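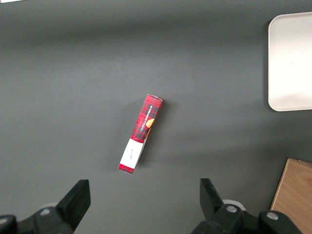 Search this site Enter keywords Go

Table cell upkeep — Vallejo workshop

Mitali Howlader and Selvaraj Khan look after the two-arm table at Vallejo. The arms get a full check every 400 hours, and the finger screws get a look before each session. Most repairs so far have been to fingers and cables. The log is kept by Rokeya Karunaratne and is now at entry 644.

Finger screws are tightened by hand, left side first. Replace any screw with a worn head — spares are in bin 21.
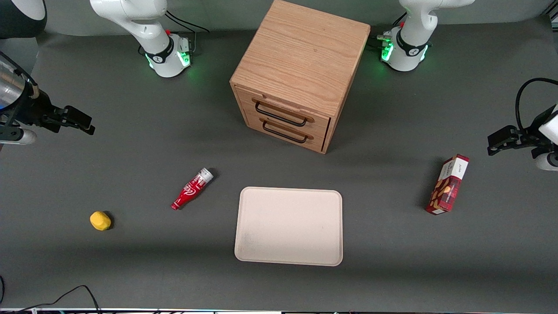
Both arms at the table, green lights on at the bases.

Check the cables at the base collars and at the grippers. They should move freely through the full reach. If one pulls tight, stop and tell Mitali.

Last updated: 10 Jun 2022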